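Geltavley Footwear
Print | E-mail

1/ Geltavley confirms that the Workari 2 court shoe will go on sale on Thursday at 15 stores and through the online shop. Members may order from 8 a.m.

2/ The limited colourway, Berkia, is restricted to 421 pairs. Each pair is numbered on the inside of the tongue. Orders are limited to one pair per household.

3/ The upper is a single knitted piece in dark plum with a cream heel panel. Design was led by Rozália Bodnár, with fit testing overseen by Yupin Meesuk.
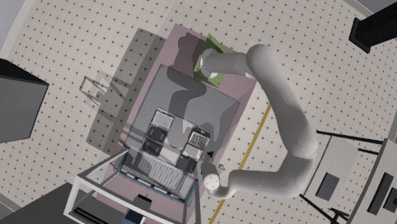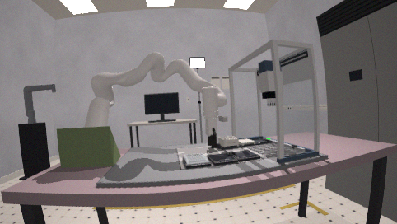 4/ The standard colours, navy and chalk, are not limited. Half sizes are available up to 11. Wide fittings will follow in February.

5/ Customers who registered for the earlier Thân release need not register again. All 1238 names on that list have been carried over.

6/ Shoes may be exchanged for another size if they have been worn indoors only. Numbered pairs can be returned but not exchanged.

7/ Press enquiries should be addressed to Catinca Neagu at the Geltavley press office.

Print | E-mail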